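Cletwood Community Music Library
Sun 19 August

1/ Instrument loans for the autumn term open tomorrow morning. Please read this thread before you apply, as several rules have changed since June.

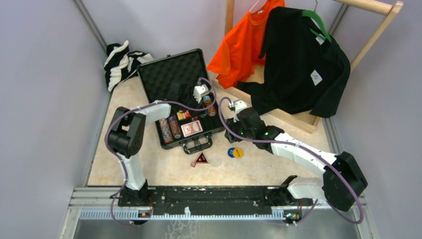 2/ Each borrower may take up to 2 instruments at a time. Every instrument goes out in its own case and must come back in the same one. Staff will check the contents with you at the desk, with the case open, and both parties will sign the loan card. Please allow ten minutes for this.

3/ The collection now stands at 217 instruments. Violins, clarinets and cornets are available in most sizes. There is a waiting list for cellos, and we cannot accept new names for the harp.

4/ Loans run for one term. Renewals may be made by telephone or at the Brikunus Street desk. They cannot be made by direct message.

5/ Strings, reeds and valve oil are not supplied. Borrowers should replace broken strings with the same type. If you are unsure which type you need, bring the instrument in and ask.

6/ Please do not attempt repairs at home. Cracks, loose pegs and sticking keys should be reported within a week. Glue has damaged several violins this year and the cost falls to the borrower.

7/ Sheet music is borrowed separately. The Acharya bequest, 57 boxes of chamber and choral parts, has now been catalogued and may be consulted by appointment.

8/ Borrowers under 16 need the signature of a parent or guardian. Forms are kept at the desk and in the foyer of Perkura Hall.

9/ Questions about school loans should be addressed to Kevser Sezer, Loans Officer. Replies to this thread are not monitored at weekends.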